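Esholm Staff Kitchen — Robot Washing-Up Station, Monthly Safety Check
February 13, 2018
By the Kitchen Safety Rep, Esholm site

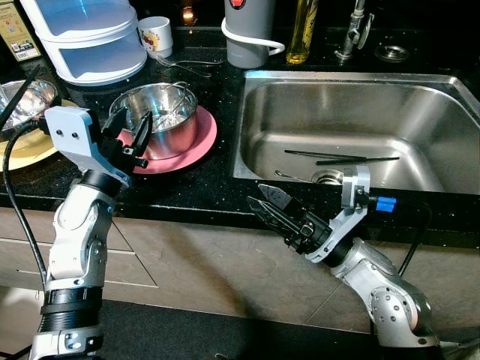
Same form as the Kilimbridge kitchen uses, with the bits about their lift crossed out. Tick, cross or comment. A tick with a comment counts as a comment.

1. Emergency stop within reach of the person at the sink. OK. Tested from both sides. It now has a tea towel hook next to it, which I did not approve.

2. Gripper fingers clean, no cracks or sharp edges. OK.

3. Cables clear of elbows, doors and people. Comment: check every shift. They loop by design, so look for rubbing.

4. Cutlery left in the basin. Comment: spoons and chopsticks are still the hard part. Staff fish them out by hand, so arms must be paused first. Paused means the light is amber, whatever the arms look like.

5. Oil and cups kept to the back of the worktop. Comment: move the oil to the cupboard before a run. Asked last time too.

6. Floor dry and clear between the bases. OK.

7. Service hours. 1,000 since fitting. Dhillon want to see it at 2,000, or in April, whichever comes first.

8. Staff trained. 12 of 15. The other three say they were hired to cook and will learn when the pans do.

9. Effect on the job. Comment: less scrubbing, fewer sore hands, more standing about watching. Two people asked for a stool. Comness head office is considering the stool.

Result: pass, with items 4 and 5 to be looked at again next month.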